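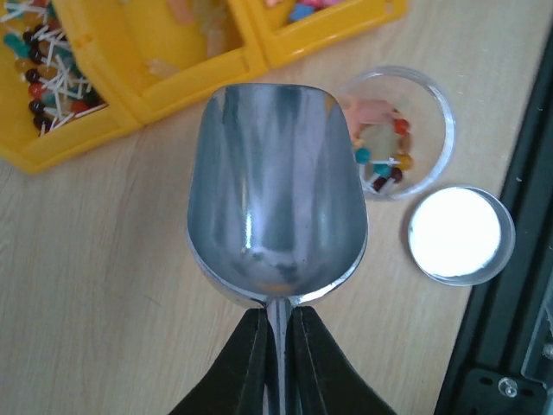 Review: Voma parallel gripper, seen at the Volotcombe open day
By Delyth Meredith
February

Volotcombe opened its automation hall to integrators and small shops for an afternoon in February. I went for one product, the Voma two-finger gripper, which Atau has started selling as a kit with mounting bracket, cable and a wrist camera. The kit costs 900 dollars without the arm. I had two sessions at the bench and the notes below come from those. I have not had a unit in my own shop.

The test at the bench was scooping. A metal scoop is a reasonable choice for judging a gripper, as the handle is slim and smooth and the load sits well forward of the fingers. Any weakness in grip shows up as rotation about the handle axis or as droop at the tip. The stock was toy candy: lollipops on thin sticks and larger popsicle shapes, kept in a yellow compartment bin, with clear containers on the table to one side.

Fingers. The pair supplied is matte black and angled inward, so that the tips meet the handle just below the bowl. Contact area is small. With the scoop empty I saw no slip in either session. Under load, the scoop rolled a few degrees whenever one side of the rim met the wall of the bin, and it stayed rolled until the operator regripped. A shallow V-groove in the finger face would probably fix most of this. Atau lists blank fingers for customers who want to cut their own, and I would budget for a set. 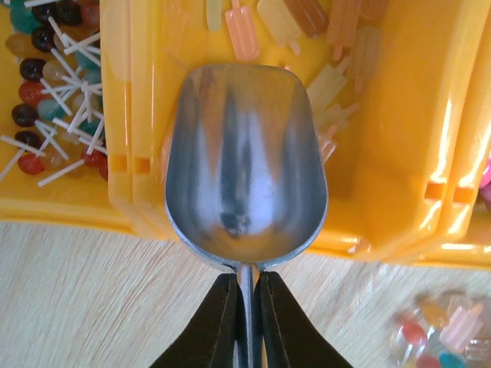
Lollipops were the harder stock. The sticks cross and lock, and a straight push into the pile moves the whole tangle against the far wall. The operator had better results coming in low along the bin floor and tilting early. The popsicles, being flat and more spread out, went in with less trouble, although the long ones tended to bridge the rim and fall off on the lift. Neither result says much about the gripper. Both say something about the path, and the demo path had clearly been tuned for the popsicles.

Camera. The wrist view covers the fingers, the tool and a fair amount of table beyond. Glare from glossy plastic is a problem under overhead lights, and detail softens toward the back of the work area. Exposure can be locked in the software. The menu for this is two levels deeper than it should be.

Control. Grip force is set on a slider with no units. The rep gave a top figure of 300 newtons, but the interface shows only percent. For comparison, the Heitmann unit I use at work reports force directly and holds its setting after a restart. The Voma came back at its default after the power was cycled between sessions, and the operator had to enter the value again.

Noise is low. Cable exit is on the side, which will foul on some wrists, so check clearance before ordering.

Verdict: good mechanics for the price, weak software, and fingers that most buyers will replace. I would consider it for light handling with a fixed tool. For work with frequent tool changes I would stay with the Heitmann until Voma adds a stored force setting. Atau said an update is planned and gave no date.

Search reviews Enter keyword Go

Contact | Copyright Delyth Meredith | Back to top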